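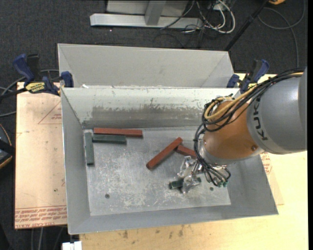

A bin-picking cell with wooden blocks and a clamped metal bin.

The number everybody liked was 436. That was how many picks the arm at Praro had made without a fault when the slide went up on the wall, and people in the room nodded at it the way you nod at a baby's weight. I nodded too. I had a pastry.

Pick 437 is the one I want to talk about. The gripper came down for a small block, closed on it, and lifted. The force reading rose a little past what a small block should weigh, because a longer block was lying partly on top of it, and the software took this for a very good grip. So it pulled harder. The long block wedged against the wall of the bin, the short one stayed in the fingers, and the arm, which is built to move car parts and has no opinion about wood, kept going up until the bin's front lip bent and a cable tore out of its connector. The whole business took 4 seconds. The emergency stop was pressed by Noura Haddadin, who had been eating lunch on the far side of the room and crossed it faster than I have seen anyone cross a room for a robot.

No one was hurt. I put that in early because people ask, and also because it was the first line of the incident report, where it did a lot of work. "No injuries, minor equipment damage, cause: object occlusion." Occlusion is a lovely word. It means one thing was in front of another thing. By that standard my kitchen drawer is in a permanent state of emergency.

I have been writing about shop-floor automation long enough to have read a lot of these reports, and I have come to distrust any of them that blame the stuff in the bin. The stuff in the bin is the job. If you are selling a machine that picks parts out of a heap, you don't get to list "heap" under causes. A block lying across another block is what blocks do when you tip them out. A delivery company that wrote "cause: street" after every dented van would not last the winter.

What went wrong at Praro went wrong in October, months before that pick, when somebody raised the force limit. The old limit had been stopping the arm too often. Every stop meant a person had to walk over, look in, move a block with one finger, and hit reset. It happened 13 times in one afternoon, and by the end of it the general feeling was that the limit was too touchy. So up it went. The stops went away, the streak began, and the streak became a slide.

I understand the temptation completely. I have taken the battery out of a smoke alarm over toast. But those stops were the only part of the system that had noticed the blocks were tangled. The vision software, from a vendor called Wutenus, was certain about every pick it ever made, including the last one. The arm's joint sensors were the one voice in the cell saying something felt odd, and the fix was to ask them to say it less.

Gemma Bortolotti, who signed off on the change, was more candid about this than I expected when I called her. She could easily have sent me to the press office. "We tuned out a nuisance," she said, "and I'd have told you the same day that we'd made it more reliable. We had, by the number we were looking at." I asked what number she looks at now. She said she looks at the bin.

I'd like to leave it with her, but the arm's owners have gone and bought something. The remedy, announced with a small amount of music, is a package called Pirik, which watches the vision software and decides how much to believe it. I'm sure it is very clever. I've read the brochure twice and I still can't tell what happens when Pirik is the one that's wrong, though the smart money says there will be a package.

Meanwhile, the cheap remedies sit there being cheap. Put the force limit back where it was. If the reading doesn't match the weight of the thing you meant to pick up, open the fingers and try a different block. Route the cables so that a snag at the wrist costs you a scolding and a zip tie. Log the stops, and read the log before anybody is allowed to touch the threshold. None of this demos well. A robot that puts a block back down because something felt heavy looks, to a visitor, like a robot that has made a mistake.

And there's the trouble, I think, more than any setting. We have taught ourselves to count a hesitation as a failure — visitors do it, managers do it, I've done it in print. At Nasrallah, a packing outfit I wrote up a while ago, the supervisor apologized to me every time the line paused. I wrote that the line "stuttered." It was pausing because a box was upside down. It was the smartest thing I saw all day and I made it sound like a cough.

The report on pick 437 runs to 2 pages. The October change is in there, near the end, in a table of settings, with the old value and the new value next to each other and no comment in the comment column. I asked whether anyone planned to fill that in. I was told the template doesn't require it.

Noura Haddadin, for her part, has moved her lunch. She eats beside the stop button now, and the streak, when I last checked, had started over and was back up on the wall.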